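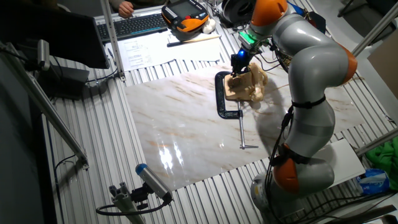 ## 4. What cataloguers write when they do not know

The 888 records in our sample share one feature: at some point, a person sat down in front of a thing, failed to work out what it was, and had to type something anyway. Most catalogue software will not save a record with an empty name field. The designers presumably felt that every object has a name. They had not visited the Bavolard store.

### 4.1 The retreat to material

The commonest way out is to name the stuff and leave the thing alone. "Clay piece", "worked stone" and "metal item, bent" all appear often, and all have the merit of being hard to dispute. Cataloguers at Bavolard were fondest of this approach, and their in-house guide, last revised by Jonalyn Lagman, recommends it. The guide also warns against "fragment", on the sensible ground that the word promises a whole. The warning has had little effect. "Fragment" turns up on objects that look complete to us, and in one case on a pair of them.

Shape is the next refuge. A tan, irregular lump on a small block of light wood, such as the one in Figure 1, gives the cataloguer very little to hold on to. When we asked for a name for objects of this sort, the answers were "lump", "mass", "form" and, from a participant with a degree in fine art, "study". The last carries a good deal of confidence for five letters. Genalyn Dalisay, who coded the answers, proposed a separate category for words that raise the price of the object, and we have kept it (see Table 2, "Flattery").

### 4.2 Ritual, and other purposes

Readers with a background in archaeology will be waiting for "ritual". It is here, though less often than the jokes suggest. Zornwood uses it freely in records made before the move to the new building and hardly at all afterwards, when the preferred phrase becomes "possible social function". We could find no difference between the objects described in these two ways. Several had been recatalogued from one to the other with no further comment, and one had been changed back.

"Gaming piece" does similar work for anything small enough to lose. "Weight" does it for anything heavy. Ognjen Milošević, reading the Zornwood records for a different project, noticed that "weight" was seldom followed by a weight. We checked, and he is right. The scales are kept in another room.

### 4.3 The question mark

Punctuation deserves more respect than earlier studies have given it. At the Khương collection a single question mark after the name means that the cataloguer is fairly sure. Two question marks mean doubt. A question mark in brackets means that the cataloguer was sure but had been overruled. None of this is written down. It was explained to us over lunch by Rafferty Okafor, who learnt it from his predecessor, and who was surprised to hear that visitors to the online catalogue might read the marks in some other way.

The 12 cataloguers we interviewed were then shown 40 of their colleagues' uncertain entries, without pictures, and asked how certain the writer had been. Agreement was poor everywhere except at Khương, where it was nearly perfect. A private code works very well in private.

### 4.4 Limits of the sample

All three collections catalogue in English, and all three gave us only the records they did not mind our seeing. Yolanda Dunleavy has pointed out that the entries held back were probably the best ones. We also left out the Stellen bequest, whose records consist entirely of the word "various". Coding it would have been quick, but the two coders could not agree whether "various" is a name, and the matter was still open when the office closed for January. Section 5 turns to entries that were later corrected, and to who was thanked for it.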